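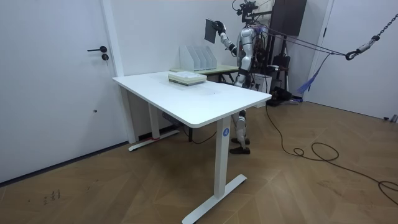
A white sit-stand desk on a herringbone-style wood floor.

BRISTON, 28/08/2021 — Tenants' group Hikel today questioned claims that sit-stand desks will fix what is wrong with office work, and asked Schwerdtfeger to put off its plan to buy them for every floor of the Nurkura building.

Schwerdtfeger says the desks will cut sick days and lift output. Hikel has asked twice for the numbers behind that promise and has received a brochure.

"I have nothing against standing up," said Muthu Namboodiri, who speaks for Hikel. "I do it for free. What I want to know is who measured these gains, and for how long."
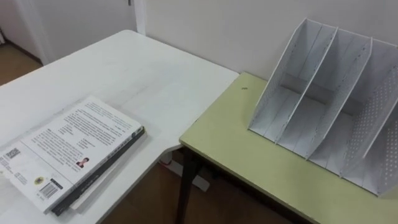

Hikel's own survey, closed in January, drew replies from 2739 office workers in Briston. Noise and stale air were the top complaints. Desk height came well down the list, and of those who already had an adjustable desk, only 20 percent said they changed its height on most days. The group admits that a survey of this kind depends on memory and says its figures should be read with that in mind — a warning it did not find in the brochure.

The plan covers roughly 2000 desks. Hikel wants a trial on 2 floors first, with results shared with tenants before any order is signed.

"Maybe the desks are great," said Tamara Dobre, who ran the survey. "Then a trial will show it, and we'll say so. So far we've been asked to take it on faith, and our service charges pay for it."

Copies of the survey questions and full results are available on request from the Hikel office in Briston.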